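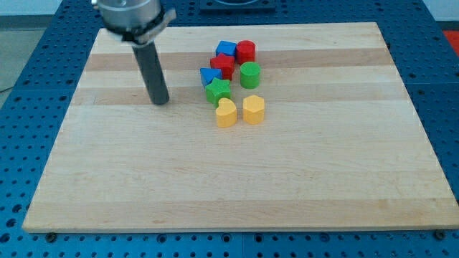 Ticket 1650 - Plidbridge support
Subject: Block set, board won't sit flat, yellow paint coming off
Product: Visser shape blocks, bought through Okex
Status: Closed (customer gave up arguing, happily)

Opened by customer, 9:20 am

Hello. We bought the Visser blocks in July and I have three complaints, in order of how much they annoy me.

First, the board rocks. It's a big board and it goes on a metal bench with holes all over the top. Push down on one corner and the opposite corner lifts. Not by much, but enough that a cylinder stood on end will wander off and have to be fetched from under the radiator.

Second, the yellow is leaving. I wiped the set down as per the leaflet and the cloth came up the colour of custard. The red, blue and green stayed where they were put.

Third, the leaflet says to "arrange by shape, then by colour" and gives no hint what to do when the two disagree. Does a red star go with the red cylinder or with the green star? This has caused more discussion here than I would like to admit to a support desk.

Support reply, 11:05 am

Thanks for getting in touch. Could you let us know:
- what you cleaned the blocks with
- whether the board rocks on other surfaces as well
- the batch number printed inside the lid of the box

We'll come back to the question about the stars.

Customer, 11:40 am

Cleaned with Heltico bench spray. I'm aware of how that sounds now that I've typed it. The leaflet says "a mild cleaner" and the bottle says "tough but gentle", so I went with the second half of the sentence.

Batch number is 54. There may have been another digit after it, but somebody has put a price sticker over the spot and it's not coming off without the cardboard.

I tried the board on the kitchen floor. Doesn't rock. Tried it on the carpet, doesn't rock, though I don't think a piano would rock on that carpet. Back on the bench, it rocks. I turned it end for end and the same corner of the bench is the guilty one, so I suspect I owe your board an apology.

Support reply, 1:30 pm

It does sound like the bench. Please check that all its feet are touching the floor, and run your hand over the top near that corner for a bolt head or a burr around one of the holes.

Bench spray will lift the yellow. Use a damp cloth with a drop of dish soap, then dry the blocks straight away. We can send a replacement pair of yellows at no charge.

Customer, 2:15 pm

Found it. There was a screw lying in one of the holes with its head sitting proud by 2 mm, directly under the board. I have wiped that same bench 5 times this month and gone neatly around it every time. Board now sits flat and the cylinders stay where they're told.

Yes please to the yellows. I'll keep the old ones as a warning.

Still waiting on the stars.

Support reply, 3:50 pm

Yellows are on their way. Regarding the stars, we passed your question to Visser. Their answer in full: "Either is fine."

Customer, 3:55 pm

That is going to please no one here. You can close the ticket - I'll break the news after lunch tomorrow.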